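Home Modules Projects Staff Library Log in
Search this site Go Advanced search

Teaching two arms to pack a basket by remote control
Group project report, Camville robotics module
Zewditu Mamo, Ayantu Ayele, Doğukan Kocabaş
Supervisor: Abrehet Wubshet
Handed in 6/5/23

1. What we set out to do

Get a pair of small arms to pack snacks from the shop stands into a basket, learning only from us doing it first. No hand-written motions. The person sits at the leader arms, moves them, the follower arms copy, everything gets recorded. Then train on the recordings and see what the arms do alone.

Original plan from November was one arm and a conveyor. Dropped, conveyor went to another group.

2. Setup

Two follower arms on the table edge, one each side, both with two-finger grippers. Leader arms on the next bench so the operator looks past the screen at the real table. Ayantu wanted camera view only for the operator (fairer, as the policy only gets cameras). We tried it and depth was hopeless, kept closing the gripper short of the box. Went back to looking direct. See section 6, we think this cost us later.

Recording software is Pliren, the department's own. Joint positions of leaders and followers plus video. Pliren drops the first few frames if you press start too quickly after a reset so we learnt to wait for the beep.

3. Collecting the demonstrations

33 usable demonstrations in the end. All three of us drove. Doğukan was easily the smoothest, Zewditu fastest, and you can see the diffrence in the joint plots: Zewditu's have sharp corners, his are nearly curves. Mixing them was a mistake maybe. Adanech Berhe from the Feyisa group sat in for one session and said to pick one style and stick to it. We should of listened earlier.

Rules we settled on:
- start each run with both arms at rest
- lift straight up off the stand before going sideways
- only one gripper over the basket at a time
- if you fumble, finish the pick anyway and carry on, don't restart

The last rule was Abrehet's idea. Recordings with a fumble and a recovery in them turned out more use than the clean ones.

Soft bags are the hard part. Boxes have edges, you close on them and that's it. A bag gives, then slides. Doğukan's trick was to come in at the crinkled part near the seal and wait a moment before lifting.

4. Training

2000 steps first to check nothing was broken, then the long run overnight on the Cudholm machine. Held back 4 recordings for checking. Loss curve is in the appendix, it flattens early, we did not tune anything much. No time.

5. The table

Blue slotted basket in the middle, a tiered clear stand either side, an arm at each front corner. Pocky and a blue box of biscuits are over on the left stand with the pink and white bag on the lowest tier. The right stand has wafer rolls, sandwich cookies and the striped bag. Extra objects (cube, cup etc) get moved between runs so the policy doesn't just learn one fixed picture. 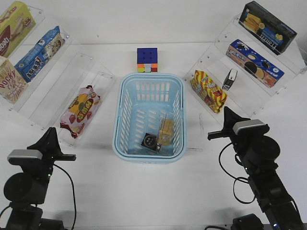 Why drive the arms by hand when you could write the pick positions down?
Written positions only hold while everything stays exactly where it was measured. When a person drives, the recording also holds the small corrections they make when a box is a bit off, and those corrections are what we want the policy to pick up.

6. Results and problems

29 test runs with the arms on their own. Boxes mostly went fine. Bags mostly did not: gripper closes, lifts, bag slips out. The right arm also sometimes hovers over the basket and doesn't let go. We think it's because the operators paused there in a lot of the demonstrations to check on the other arm, so it learned the pause.

Also the operator could see things the cameras couldn't, like the gap under a bag. The policy never had a chance with those.

7. If we did it again

One driver. More bag recordings, fewer box ones. A wrist camera on each arm. Label the fumbles at the time, going back through video to find them took ages and we probaly missed a few.

Thanks to Adanech for the lend of the spare leader cable.

Contact the module office | Copyright Camville Robotics Teaching | Back to top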